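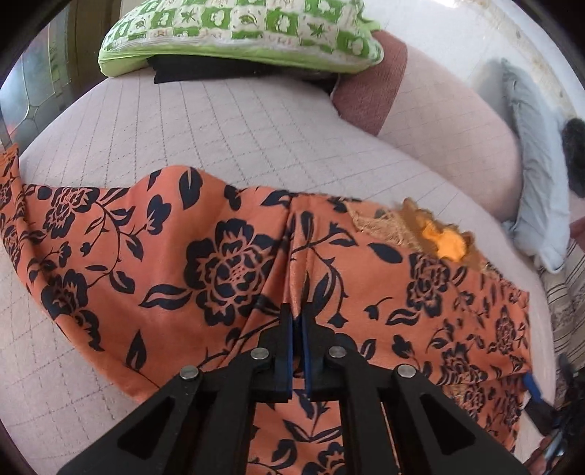
Page last changed: October, 4:20 pm

Rule 2. One fold, pinched at the middle. Never the trim.

Erlinda had the rules taped up inside her wrist. Orange cloth, dark flowers, go. Arif on the phone, reading from the Flesach book like scripture.

"Rule 20. Lift slow."

"I am slow."

"Slower. Is the lace clear?"

She looked. Lace, beige, up along the far edge. She eased teh grip a hair.

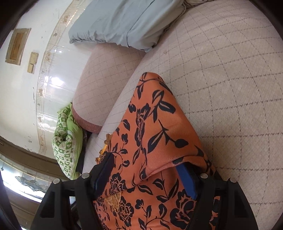
Pads on cloth, tip up. Erlinda's turn, Rule 20.

"Log it," Arif said. "Then again."

"How many more?"

Pages turning. "Book says 298."

She breathed out. Squeezed.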